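A conversa era para durar uns 20 minutos e acabou por encher a tarde toda, com dois bules de chá e meio pão de centeio que ela tirou do forno mal eu me sentei. Fui a Steten falar com a dona da Florkwood, a padaria que em dezembro fez fila até à ponte, e saí de lá com farinha nos sapatos e um frasco de fermento na mochila (ainda está vivo, juro!).

"Comecei por teimosia", contou-me ela, a rir. Trabalhava numa seguradora em Somholm, comia mal e irritava-se com o pão do supermercado. O primeiro que fez ficou tão duro que serviu de calço a uma porta – e ela ainda guarda um bocado numa gaveta, coisa que achei maravilhosa.

O fermento veio de uma vizinha da avó, de Horobets, e já tem 30 anos. "Alimento-o antes de tomar o pequeno-almoço. Se me esqueço, amua e o pão fica baixo." Nas férias leva-o consigo no carro, entre os pés.
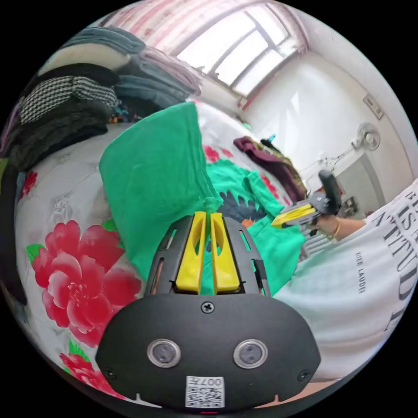

E quanto tempo descansa a massa antes de ir ao forno?

"Onze horas no frio, no verão um bocadinho mais. Já tentei encurtar e arrependi-me sempre."

Hoje saem cerca de 176 pães por dia, quase todos de centeio, e ela continua a moldar cada um à mão. Perguntei-lhe se pensava abrir outra loja em Somholm e fez uma careta. "Para quê? Teria de contratar alguém para fazer a parte de que eu gosto."

Antes de me vir embora ainda me obrigou a provar o de nozes, quente, com manteiga a mais. Comi três fatias de pé, encostado ao balcão, enquanto ela me explicava porque é que detesta sementes de girassol.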